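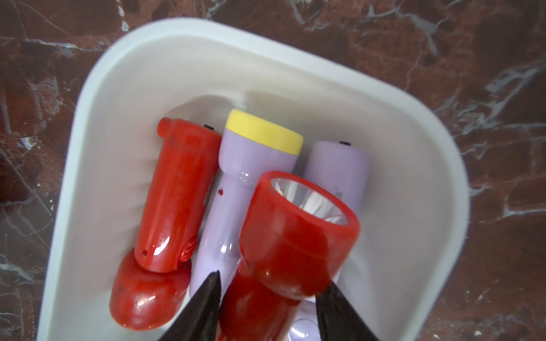

VANBY, November

The Casgate Robot Builders have been trading visits with the Vanby shared workshop for a while, mostly in their direction. This time two carloads of us went the other way to see the arm that Prodromos Kontogiannis and his brother Stavros have been putting together in the back half of the building. I took notes for the people who couldn't come.

The workshop is behind the old feed store. Park on the gravel side and use the metal door, which sticks. The front half is wood and the back half is electronics and whatever doesn't fit in the front. The dust curtain between them was put up last winter and everyone in the back half says it was overdue.

The project is called Samik. The name is on the control box in paint marker and goes back to an earlier machine, a small plotter, whose power supply is still in use here. Samik is a bench arm with a two-finger gripper and a small camera at the wrist. The job they have set for it is emptying a bin of mixed flashlights one at a time and laying them out on the bench. When that works they want it to put them back, sorted by color.

The flashlights are a good choice for this and I hadn't expected to think so. They are plastic, red or lavender, with a wide head and a narrow handle, and they don't lie still. Push on one and it rolls into the next. The wide heads catch on each other. Some of the lavender ones have bright yellow parts, and according to Stavros the color sorting gets confused by exactly that. The software sees a patch of yellow and wants to call it a separate object. They had this problem for most of the summer.

They come from Gavalas, the discount store out on the county road. Stavros bought a mixed lot off the clearance table for $30. A few don't light up. That makes no difference for the purpose, and the dead ones get handled along with the rest.

The base

Most of the money and most of the arguing went into the base. The first version of the arm was clamped to a folding table and it shook. Every time the shoulder stopped, the far end kept going for a bit, and the camera picture was useless until it settled. They tried bracing the legs, then sandbags. Finally Stavros got hold of a piece of dark red marble with white and gray veins from a kitchen job that had been measured wrong, and they set it on a steel frame the workshop already had. It took four people and an engine hoist to get it up. The arm is bolted to the frame and the marble is the work surface.

It solved the shaking. It also brought in a new problem, as Otakar Jireš from our group noticed right away when he looked at the monitor. The marble is polished and very busy. The veins run everywhere, and to a program that looks for edges a white vein on dark stone is a strong edge. Prodromos said their first try at object detection found objects all over the bare stone. Their answer was the white plastic bin. Inside the bin the background is plain and the flashlights stand out well. Outside of it, things are harder, and the placing step depends on the arm knowing where it put something down instead of looking for it again.

Otakar asked why they didn't put a sheet of plain paper over the stone. Prodromos said they had tried that, and the paper slid. Otakar asked about tape. Prodromos said he would rather fix the software. This was discussed again at lunch.

The arm and the controls

The joints are geared stepper motors from surplus, all but the wrist, which uses hobby servos. The control box has a single-board computer and a separate board for the motors. Hui-mei Pan did the wiring. She labels both ends of everything and keeps a paper notebook next to the box with every connector drawn out in pencil. When a wrist cable failed earlier in the fall she found the bad wire from the notebook in a few minutes. Several of us took phone photos of her notebook pages, with permission, mainly to shame ourselves into doing the same.

The cable run along the forearm is the part they like least. It goes through split loom held on with hook-and-loop straps, and when the wrist turns past a certain point the loom pulls tight. There is a soft limit in the software now. Before the limit there was only Stavros standing next to the power switch. He still stands there, and there is also a proper stop button within reach of both chairs.

Jhonatan Quispe writes the software side. He drives over from the next county and does most of it at home with a recording of the camera feed. He showed us the two modes. In the first, a person moves the arm with a hand controller while the computer saves the camera picture and the joint positions. In the second, the arm tries on its own, using what it learned from those saved runs. They have collected 2000 runs by hand so far. Jhonatan has done a large share of them, and he says the trick is to stop before you get bored, as bored runs teach bored habits. He throws out any run where he wasn't paying attention.

I had a turn with the hand controller. It is slower work than it looks. Looking only at the wrist camera you see the bin from above and the two black fingers coming in from the bottom of the picture, and you have to judge depth from how much of a flashlight the fingers cover. I pushed a handle sideways twice before I got a finger on each side of it. Stavros says everyone goes in too high the first time. Otakar went in too low and pressed on the floor of the bin, which flexed and popped back, and the motor board tripped as it should.
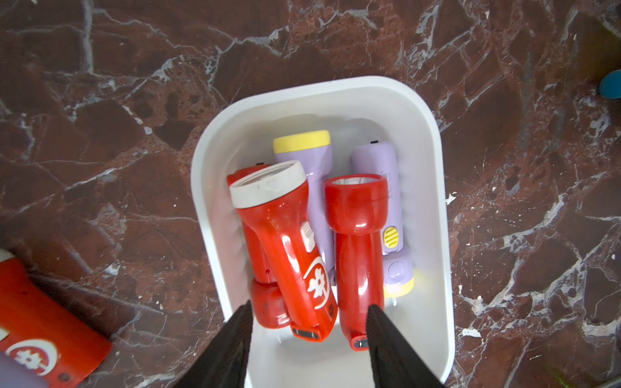
PICKING FROM THE BIN

The wrist camera looks straight down the work, so the monitor shows the fingers at the near rim of the bin, the red tail ends close to them, and the heads pointed away toward the far side. Prodromos prefers to start on the handles. They are narrower than the heads and the gripper does not have to open as wide. The trouble is that a handle on top is often lying across one underneath. One red flashlight in the pile had another red one almost completely hidden under it, with only a bit of its head and tail end showing, and red on red is the worst case for the software. It tends to read the pair as one long odd shape. The lavender ones behind were easier for it, even partly covered.

Small details turned out to matter more than color. The flashlight with the off-white ring around its lens and the white flower on the handle is the one Jhonatan uses to check that the camera is in focus, as the flower has a clean outline against the red. There was another flower one lying out on the marble by the corner of the bin. He also uses the charging ports at the tail ends. If the picture is sharp enough to show a port as a dark rectangle, it is sharp enough to work with. The small print on the lavender bodies is no help at that distance. I couldn't read it on the monitor either.

Shine is the other difficulty. The red plastic is glossy and throws back white highlights from the overhead tubes, and the reflectors inside the heads do the same when one is standing up with its face toward the camera. They have tried a diffuser made from a shower curtain liner. It helped with the highlights, and it also made the whole corner so dim that Hui-mei couldn't see to work. It has been taken down and is folded up behind the drill press.

We watched the arm run on its own until lunch and again for a while afterward. I'm not going to give a score. Some tries were clean, with the fingers going down on both sides of a handle and the flashlight coming up straight. On others it picked one up by the head and the handle swung. It dropped a few back in the bin, and one try ended with the fingers closed on air and the arm carrying nothing very carefully over to the drop spot. Jhonatan wrote each one down. He says the closing-on-air failure is the one he cares about, and the next thing to go in is a check on the motor current so the gripper knows whether it has hold of anything.

Lunch and after

Lunch was bean soup and bread in the front half, on the big assembly table with the sawdust brushed off. Prodromos answered questions on cost. He would not give a total. The motors were surplus, the marble was free apart from the soup they owed the man with the hoist, and the computer was the largest single purchase. Hui-mei thought the connectors came second and that he was pretending otherwise.

Otakar brought up the tape again. In the afternoon they let him put down a square of gray felt beside the bin, held at the corners, and the arm set a flashlight on it without any rolling. Prodromos allowed that felt was different from paper. It was still there when we left.

If you plan to go over on your own, call first. The back half is open when Stavros or Hui-mei is there and otherwise locked. The arm doesn't run when there are children in the room, by workshop rule. Bring a jacket, as the heater is on the wood side and the dust curtain keeps the heat there too.

Things they could use, if anyone in Casgate has them lying around: a length of cable chain narrow enough for the forearm, a second camera mount, dimmable shop lights, and any plain-colored felt bigger than a dinner plate. I have a box started by the club door. Stavros will pick it up when he comes over for the motor swap.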